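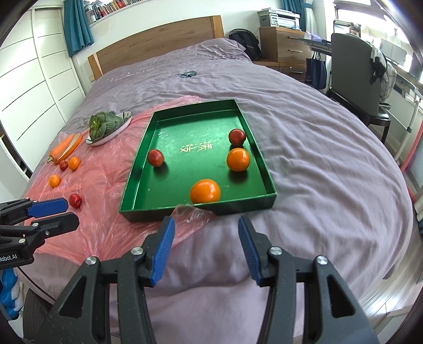
Clamcombe, October

**Talk notes: teaching ultrasound-guided nerve blocks on a phantom**

Slot is 8 minutes plus questions. Slides advance on the clicker, not the laptop.

**Opening**

- Say who the course is for: second-year residents and nurse anesthetists new to ultrasound.
- Ask for hands: who learned on a patient first? Wait for the answer.

**What we teach**

- Probe first, needle second. Trainees scan the Stodon leg phantom until they can find the femoral nerve and name what lies on each side of it.
- In-plane approach only on the first morning. Out-of-plane comes after lunch.
- Needle tip in view before it moves forward. If the tip is lost, stop and move the probe. Repeat this line, it is the main point of the talk.

**Slide 4: the log**

- 269 trainees have gone through at the Clamcombe and Sallitz sites.
- 3788 needle passes logged. A pass counts from skin contact to withdrawal.
- The most common fault in the log is pushing on with the tip out of view. Next is pressing too hard with the probe and flattening the vein.
- We did not track blocks on patients afterward. Say so before someone asks.

**Slide 5: cost**

- The gel insert wears out. We replace it at 200 passes. After that the old needle tracks show up on the screen and trainees follow them.
- Sallitz pours its own inserts. Recipe is in the handout.

**Changes for next year**

- Longer scanning time before the first needle.
- Assessment done by an instructor from the other site. Cárdenas joins as a third site in spring.

**If time is short**

Skip slide 5 and go to questions. Handouts are on the table by the door.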